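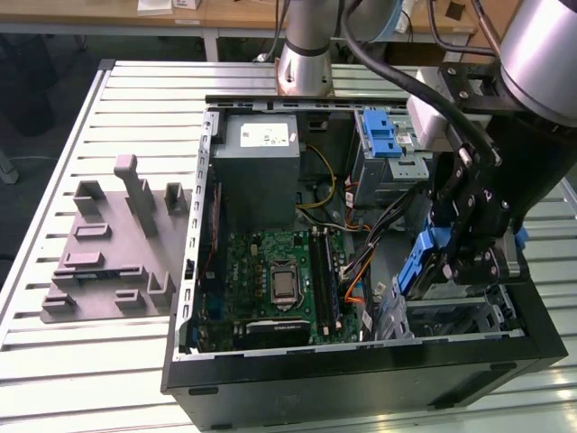

Gremamham Open Day: Frequently Asked Questions

What will visitors see?
The Kaimal cell working on an open desktop computer. The robot handles the hard drive in its blue plastic caddy, and a grey fixture tray beside the case has a slot for it.

When are demonstrations held?
At 2 pm, in the Rureck laboratory. Please arrive early - the doors close once a session has begun.

Is there a charge?
No. Places are limited to 170 and must be booked by the end of September. 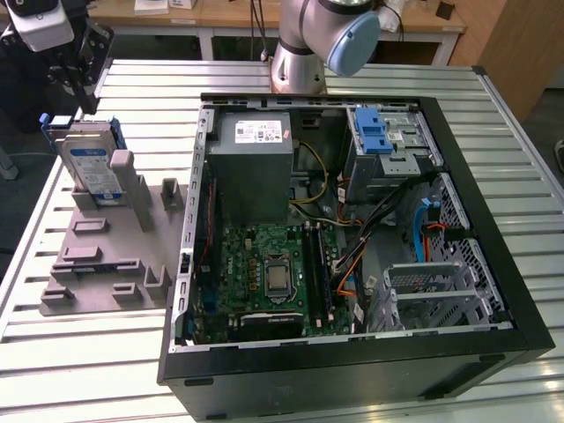
Kukico wrote to ask whether school groups may attend, and whether pupils could put questions to the operators. School groups are welcome with 2 adults present, and questions are taken after each session.

Is there parking?
Yes. The main car park has 200 spaces.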